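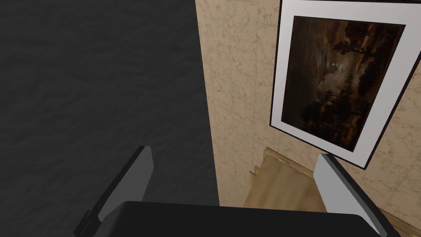
Two-finger gripper, open. Computer rendering.

Prirkoro Tape Library
Progress report to the Sedgwick Fund, period ending September

Where we are

We have now transferred 341 reels out of a collection of 1,367. The plan in our application had us well past the halfway mark by now. The plan was written in a warm office by someone who had not yet opened the boxes, and I can say that freely as I was the someone.

The reels are the full output of a small-town radio station that broadcast farm prices, school concerts, church suppers and an extraordinary amount of polka. Most were recorded on decent stock and play back well. The trouble is with the cheaper tape the station bought in its final years, which has gone sticky and has to be baked at low heat before it can be played at all. Each batch takes most of a day, then has to cool, then gets one good pass through the machine before it starts to gum up again. You learn to have your headphones on and your coffee elsewhere.

Equipment

The second playback deck arrived from Zalimano in good order, with a manual for a different deck. Clive Bramwell spent the better part of a week aligning it by ear and test tone, and it now runs more accurately than the first one, which has caused some quiet bad feeling toward the first one. We replaced the pinch roller on the older machine and expect to replace it again before winter.

Storage is the one line where we are under budget. The shelving came secondhand from a shoe store that was closing and is exactly the right depth for ten-inch reels. It still says LADIES WIDE along the top.

Cataloging

We moved the catalog into Sidex in the spring. Importing the station's old card file was slower than we hoped because the cards follow three different numbering systems, one of which appears to be based on the announcer's mood. "Misc. good" is a real category. So is "Misc."

Every transferred reel now has a title, a length, a condition note and at least a guess at the year. Names of speakers are patchy. We put 11 unidentified voices on a listening page in the summer and have firm names for nine of them, including a man who called in to correct the hog prices so often that we had assumed he was staff.

Public use

The first listening evening filled the room. People came for the high school football and stayed for the ads. Two families asked for copies of recordings with relatives on them, and both have been sent. We have also had a polite letter asking whether we might digitize less polka. We are thinking it over.

Problems

Baking capacity is the real limit. The present oven takes one small batch at a time. A larger one would fit in the existing room if we gave up the table, and we are fairly attached to the table - it is where the cards get sorted.

Next period

We will finish the school concerts, start on the call-in shows and leave the worst of the sticky tape until the baking schedule settles down. A revised timetable is attached. We would like to move the unspent shelving money to the oven line and ask for your approval to do so before the next payment. The table can go in the hallway.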